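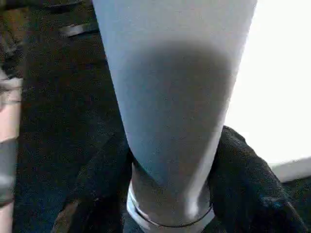 Vol. 3, p. 41

December, twenty past eleven at night. Feet up, tea gone cold beside me.

Went over to Woment after lunch because Fergus Geddes has been on at me since the summer to come and be converted. I was not converted. I'll put down what I can remember while it's fresh, as Fergus will be telling his own version by tomorrow.

The job is picking up a cup. I want that written down plainly, because in the letter they sent us it was called "support with everyday domestic tasks". A tall cup, pale blue-grey, wide at the mouth and narrow lower down, with a silver band round the narrow part. Two black fingers in a sort of rumpled cloth take hold of it low, one from each side. Well, fine. I would have gone for the middle myself, but I have a thumb.

I asked Lewis Cruickshank what was meant to come next and he said "placement". I asked if placement was putting it away. He said it was a step towards putting it away. I asked how many steps there were and he went to find Heather.

Heather Sutherland I liked. She doesn't sell. She told me they have done 3333 goes at this sort of thing between the two programmes, Katis being the old one and Fanix the new, and that she wouldn't let either of them near her own kitchen yet. I asked about a cup with tea in it. She laughed and said she'd rather I asked about something else. So I asked about a greasy roasting tin, and a drawer that sticks, and the lid that belongs to nothing, and she wrote the drawer down in her notebook. I don't know whether that was politeness.

Afia Opoku had come along from the housing trust and was far more patient than me. Her point is that it needn't do everything. If a tenant of hers can't bend or can't grip, one thing fetched from one shelf is worth having. I said so is a neighbour, or one of those sticks with a claw on the end that I bought for Mum. She said the neighbour moves away. I had no good answer to that and still haven't. 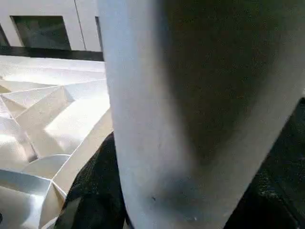

But I keep coming back to how much of housework is deciding. Whether the cup is clean. Whether it's the good one. Whether somebody has only put it down for a minute and will be cross if it's moved. I did four years of evenings in the canteen at Smadi and the washing up was the easy half — the hard half was walking into a room after 300 people had eaten in it and knowing where to start. Show me a machine that can stand in a doorway and sigh and then begin with the bins.

Gavin Tosh thinks the shop floor will get it long before the home does, and there I half agree with him. Same part, same tray, same place, all day long. He says his lot could use something like that for loading and wouldn't care if it was slow. Then Fergus said 500 units, as though he'd already sold them, and Gavin went quiet and looked at his shoes.

We argued about it all the way back in the car. Fergus says I'd have said the same about washing machines. I might have, but a washing machine never asked me to believe it was nearly a person. It takes the clothes and gets on with it, and I still do the pegging out.

Came home to the breakfast things in the sink. Did them in the time it took the kettle to boil, dried the big pan, found the missing teaspoon in the bottom of the bowl where it always is. Must ring Afia about the tenants' meeting, and I promised to send Heather the measurements of that drawer.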